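Mellach brings its polished domes back for a second winter 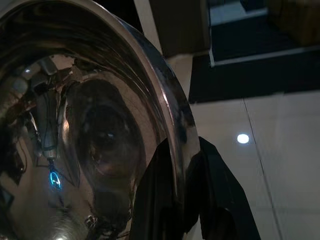
22nd December - I run the small shop side of Mellach, and I'm the one who writes these announcements, so you get me instead of a proper press office. The short version is that our polished metal domes are on sale again from today, in two sizes, and this time we've made enough that I don't expect to be sending apology emails by the end of the week (I did that in August and I would love not to do it again!).

If you missed them the first time, they're serving covers. You set one over a roast or a cake or a pile of pancakes, carry it to the table, and lift it off in front of everybody. My mother had one with a dent in it that only came out for holidays, and I've wanted to make a decent one ever since.

The first batch sold 789 pieces, and a lot of you wrote to us afterward. Most of the letters were kind. Plenty asked for a bigger size, so there's now a large one that goes over a full turkey platter, and the original is staying as it was. Quite a few people said the old knob got slippery with oven mitts on, and they were right. The new knob is taller and has a little waist to it, and you can unscrew it for cleaning. If you bought a dome from the first batch, write to us and we'll mail you the new knob for nothing. It fits the same screw.

The finish is still a full mirror polish, done by our neighbors at Gruteck, who have put up with me coming in the door holding a cover up to the window and complaining about a swirl mark. We talked about offering a brushed version that hides fingerprints, and I even had samples on my own table for a month. I kept reaching for the shiny one, so the brushed version is on the shelf for now. Yes, you will be wiping off fingerprints. A soft dry cloth does it - please keep steel wool and scouring powder far away. Wash it by hand with ordinary dish soap.

The covers come in a new box designed by Valtar, with a molded paper tray that holds the rim steady. The last box had too much foam in it, and we heard about that too. Each one also comes with a cotton bag for storage, big enough that you don't have to fight with it.

Orders placed through our own site get 20 percent off until the end of the month, both sizes. Kitchen stores that want to carry the covers can order in cases of 20, and Ķēniņš is handling all of our shipping to shops in Europe, so please go straight to them if that's where you are.

For samples, or a question about sizes, use the contact form on the Mellach site and choose "press" or "shops" from the menu. Both of them come to me anyway.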